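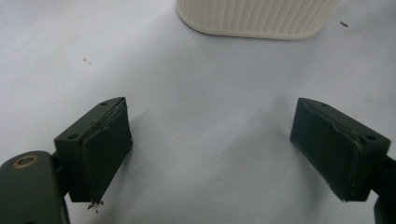

Ribbed container, cream-white. 05/08/2024

Analyn Samonte and Lovely Lagman have played together as Imach for seven years, but their first full album, Akus, was finished only last November. Before this they made two cassettes, and both are difficult to find now. When I reach them they are eating lunch and ask if I can wait until the rice is gone. I wait.

"We were not slow," says Samonte, who sings and plays the organ. "We had the songs very early. We did not have the sound of the songs." She explains that the first version of the album was recorded with a drummer, in a proper studio, and that both of them disliked it after one week. Lagman agrees with this, but she says it was closer to one day.

The second version was made at Navarro, a former language school where Lagman rented a room on the upper floor. The walls were thin and the room had a carpet that swallowed the high notes. They kept the carpet. On the opening song, "Trulance", you hear Samonte's voice very near and the organ very far, as if it was played in the corridor. "It was played in the corridor," Lagman says. "The organ did not go through the door."

I ask about "3308", the longest piece on the album, which has almost no words. Samonte tells me it was the number on a locker she had as a student, and she always liked to say it aloud. The song started as a joke between them and grew to 12 minutes. They cut it many times, then put everything back. I must admit that on my first listening I found it too long - on the third I began it again when it ended.

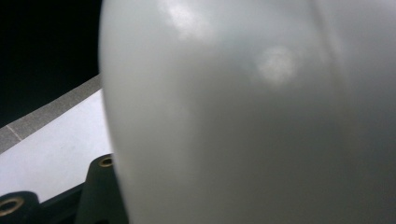

Do you write the words together?

"Analyn writes them first and I remove the ones I cannot play guitar to. After this she puts some of them back and we discuss."

These discussions can be serious. The song "Low Bridge" was left off the album for one line about a grandmother, which Lagman considered too sweet. Samonte still sings it at concerts, with the line, and Lagman stops playing for as long as it lasts. People in the audience think it is an arrangement.

For the concerts they have changed the slow songs more than the fast ones. "Trulance" is now performed with a drum machine, and the voice has lost its echo. "I was hiding a little in the echo," says Samonte. Lagman would prefer it to come back.

They are already writing again, in the same room, with the organ still outside the door.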